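Grondmont Tenants' Association
Minutes of the general meeting, September 27, 2022

1. Minutes of the July meeting
Approved with one change. "The landlord agreed to fix the boiler" now reads "the landlord said it would look at the boiler." Members felt the first version gave too much credit.

2. Recycling contract
The chair read out the offer from Pameo to replace the present hauler, Getine. Pameo promises 19 percent lower fees. Several members asked what the figure is measured against, and the letter does not say. The present hauler made much the same promise when it was hired.

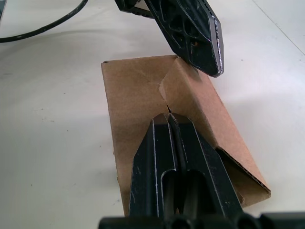 Sorting rules took up most of the discussion. Pameo wants all cardboard flat and free of tape, with a fine for each bin that fails. A piece of plain brown corrugated cardboard like the one on the white tabletop should pass by anyone's reading, but the draft leaves the call to the driver. Members did not like that. Motion to ask for the rule in writing: carried.

3. Fee for missed pickups
Getine has billed the association $500 for "extra visits." No dates were given. The secretary will ask for dates before anything is paid.

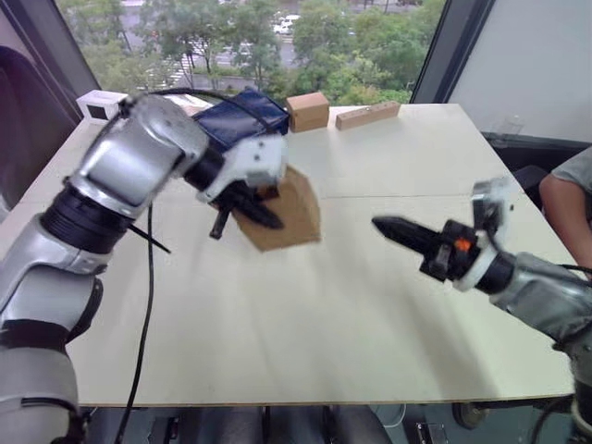 Brown cardboard, flat piece, over the light beige tabletop.

4. Bin room
The Ignacio Street entrance still sticks. The landlord's office calls this "within normal use." Unit 101 reported the same door in July and got the same answer. A second letter will go out, though few present expect much from it.

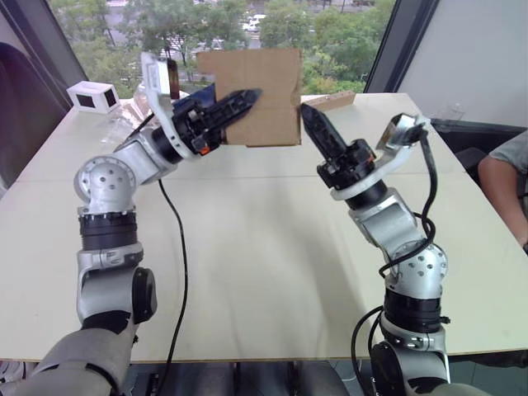

The lock is a separate matter. The office wants tenants to pay for new keys, and the meeting saw no reason to agree until the door closes. Motion to refuse payment for now: carried, 2 against.

5. Other business
None. Meeting closed.

Contact the secretary | © 2022 Grondmont Tenants' Association | Back to top

Recent items
Minutes, July meeting
Letter to Getine on extra charges
Pameo offer, full text
Bin room door: what we have been told so far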